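Replay viewer gallery: the May build

I finally got round to putting the screenshots-and-stills page together, so welcome! If you landed here from the Karkau release notes, this is the long chatty version. Karkau is our replay and labeling tool for gripper recordings, and I've been living inside it since the winter. Carys Jarman does the pose tracking side, Amr El Idrissi does the planner that eats our output, and I do the bit in the middle where you scrub back and forth and swear at timestamps.

A quick word on names before we go on, as people keep asking. Karkau is the viewer. Hinau is the segmenter that cuts a long recording into separate grasps. Ashour is Amr's planner. Gendmont is the server in the closet, and it's called that for reasons lost to an old chat thread. (I've asked. Amr just shrugs.)

What changed in this build

The biggest thing is that the timeline now understands two tools at once. The old one assumed a single gripper per recording, which was fine until we started caring about handovers and shared grasps, and then it was a mess. You'd get one jaw-width curve drawn over the other in the same shade of gray, and good luck to you. Each tool has its own lane now, with its own color, and you can fold one away when you don't need it.

Hinau got smarter too. It used to cut a segment the moment either set of jaws closed. With two tools working on the same object that gave you a pile of tiny useless slivers, and I spent a whole evening gluing them back together by hand. Now it waits until both widths have settled and holds the cut for 9 frames before it commits. I wanted fewer, Carys wanted more, and 9 is where we ran out of energy to argue!

On the test set we started with 840 segments out of the old cutter. I went through them with the new overlap rule switched on and 221 needed a human to look at them, mostly places where one tool hides the other's fingertips. That's still a lot of clicking, but I got through it with a big pot of coffee and the keyboard shortcuts (J and K to step, L to accept, please learn them, they'll save your wrists).

Two tools, one toy

Overlaps are where I spend nearly all my time these days. Take a doll's head with open jaws around it and a second gripper already clamping the toy from the left: the label has to say which tool is holding and which one is only in position, and the width curve alone won't tell you that for the open one. So we added a "ready" state between "free" and "holding".

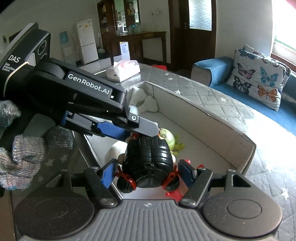
Amr was against the extra state at first, because Ashour only knew two of them and he'd have to touch code he wrote ages ago and was a little scared of. He came round after I showed him how often the planner was treating a waiting gripper as if it had already grabbed something. He patched it before lunch, and now he tells people it was his idea. Fine by me.

The part I'm still not happy with is clutter. Objects lying next to each other in a box get their masks merged, and then Hinau thinks you're picking up half the toys in one go. Carys has a branch that seeds the mask from the fingertip positions, and it looks promising on the few recordings I've tried. It also makes Gendmont's fans scream, so for now it only runs overnight.

If you're updating from the last build, clear your local cache first or your old cuts will show up on top of the new ones. Bugs go in the usual tracker, and please attach the session log when you file one. Next on my list is the export button, which still puts the left and right lanes in the wrong order if you've folded one of them.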